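About Us

The Vilel Open Classroom started with a kettle, a borrowed seminar room and a feeling that a great many people in our town had been told, one way or another, that university wasn't for them. We are a free learning programme for adults, run from Fikberg College with the help of its teaching staff and students, and we have been going long enough now that some of our earliest learners come back to help run the sessions. If you've found your way to this page because somebody handed you a leaflet, or because you saw our poster at the library, you are very welcome, and we hope what follows gives you a fair idea of who we are.

How we began

The idea came out of a talk given at the college one January, when a visiting tutor spoke about evening classes she had helped to set up in another city for people on low incomes. The room was fuller than anyone had planned for, and afterwards a handful of lecturers and a few people from the Henare Street advice centre stayed behind to talk until the building had to be locked. By the spring they had a reading list, a promise of a room on Wednesday evenings, and a small sum from the Folletti Fund to pay for bus fares and childcare.

That first course had 14 learners. We read short stories, a bit of philosophy and some local history, and we argued a good deal, mostly in a friendly way. Eleven weeks later there was a little ceremony with certificates and far too many sandwiches, and the question everybody asked on the way out was when the next one would be.

What we do now

Since then 859 people have taken at least one of our courses, and we now offer 60 places each term. The main course is still 11 weeks long and still costs nothing. Books, travel and a hot meal before class are all paid for, and there is a supervised playroom next door for children aged three and over. Our teachers are drawn from every part of the college, so one week you may find yourself talking about how the law treats tenants and the next about why the tides behave as they do, or how to look at a painting you don't much like.

We also run a shorter course at the Henare Street centre, on weekday mornings, for people who find evenings difficult or who would like to try something smaller first. It covers much the same ground at a gentler pace – and the coffee there is a good deal better than ours, we're sorry to say.

There are no exams and no marks. We do ask people to have a go at some writing, even if it is only a page, and our student helpers are there to sit alongside anyone who would like a hand. Some learners go on to apply to Fikberg as part-time students, and we're always glad to help with the forms. Others come for the company and the conversation, and that is every bit as good a reason.

Who can join

Anyone over 18 who lives in Vilel or the villages nearby and who has found that money, health, caring duties or just the way life went has kept them out of further study. You don't need any qualifications. You do need to be able to follow a discussion in English, but it needn't be your first language, and in most years it isn't for a good number of the group. We hold an informal chat with each person before the course begins, usually over a cup of tea, to make sure it's what they are hoping for. 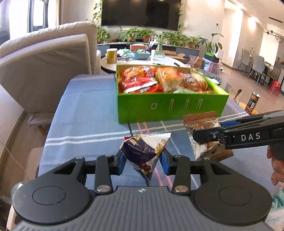 What happens if I have to miss a week?

Let the office know if you can, and we'll save the handouts for you and arrange for one of the student helpers to go over the main points before the next class. People miss sessions for all sorts of reasons, and you won't lose your place over it.

How we are paid for

The college gives us our rooms, heating and a part-time coordinator. The Folletti Fund still covers travel and childcare, as it has from the start, and the meals are paid for by gifts from former learners, local shops and one very loyal choir. Our accounts are kept with the college's own and can be looked at on request.

Getting in touch

The office is on the ground floor of the Fikberg library building, just past the lifts, and the door is open on weekday afternoons in term time. You can also leave your name at the Henare Street centre and we'll ring you back – usually within a couple of days, a little longer in the holidays.

Page last updated 11/04/2023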